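Grasov household chores project
Progress report, June 24, 2026
To: Halldóra Ragnarsson
From: Tania Wickramasinghe

Hi Halldóra,

You asked me to skip the slides this time and just write down where we are, so I've done that with a big coffee and no bullet points. The short answer to your question (can a machine fold my laundry yet?) is still "some of it, slowly, if you lay it out nicely first." But we've moved a lot since the spring report and I'm pretty excited!

Recording first. We now have 1,543 usable folding demonstrations, all done by people in their own bedrooms with the hand-held grippers. Mizanur runs that side and he has been very strict about throwing out bad takes, which I grumbled about in the beginning and have stopped grumbling about. We're in 14 homes. The target in the proposal was 20, so we're short, and I expect we'll get the rest once the school holidays are over and people answer their phones again.

Towels and T-shirts are in good shape. On the bench at Skurnness the arm folded 60 towels in a row without anyone stepping in, and Imtiaz stood there the entire time like a proud parent. T-shirts are a bit worse, mostly when a sleeve ends up tucked underneath. Pants are okay if they're stiff (jeans are great, leggings are terrible).

Dishes I've put on hold. We spent two weeks on loading a rack and the grippers kept slipping on anything curved, and I'd rather do one chore properly than three badly. If you feel strongly about that, shout, but I think it's the right call. The shelf-stocking trial with the Flikwood store is still going ahead, only later, and Dinesh has the new dates from them.

Now for the hard stuff, which is where most of June went. Outerwear! A jacket is heavy, it has a hood or a collar that flops wherever it wants, and the metal fasteners catch the light and confuse the tracking. Dark cloth makes everything worse, and black on black is the worst of all.

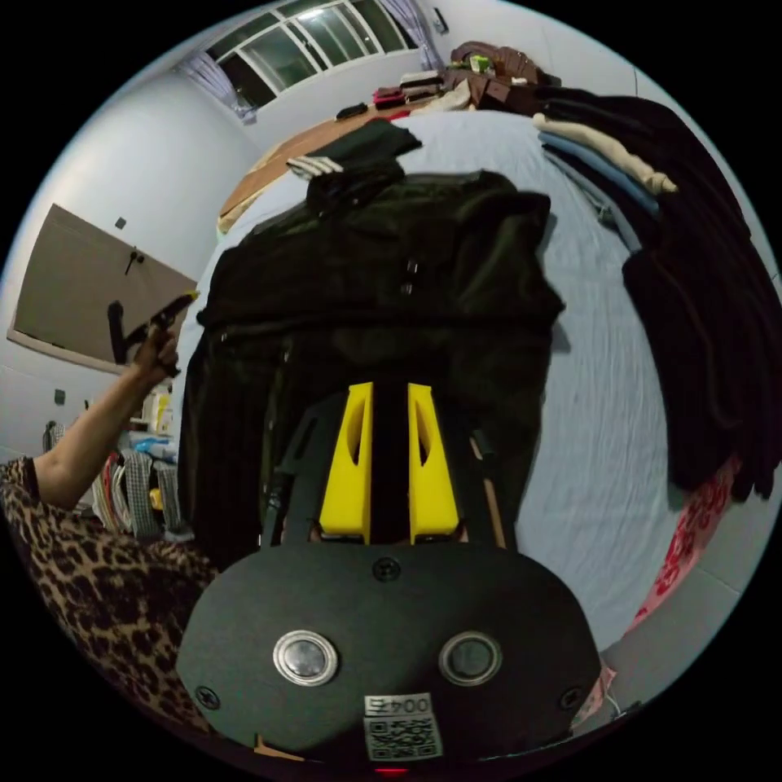 What people do with a jacket without thinking is smooth it flat, find the edges by feel, and only then start folding. Our arm goes straight for the fold. So Imtiaz has split the job in two, a flattening step and a folding step, and the first tests look promising, although I wouldn't put a number on it yet. We also need more recordings on real beds with piles of other clothes close by, and a lot fewer on my nice clean bench.

Money is fine. We're a little under on travel and a little over on gripper parts, mostly fingertips, and Miah has agreed to ship the next batch in one go so we only pay freight once. I'd like to move the leftover travel money into paying the households for extra sessions. Can you okay that by email?

Next up is jackets, then more jackets, then fitted sheets if we're feeling brave. Come by Skurnness whenever you like and bring a coat you don't mind seeing crumpled.

Tania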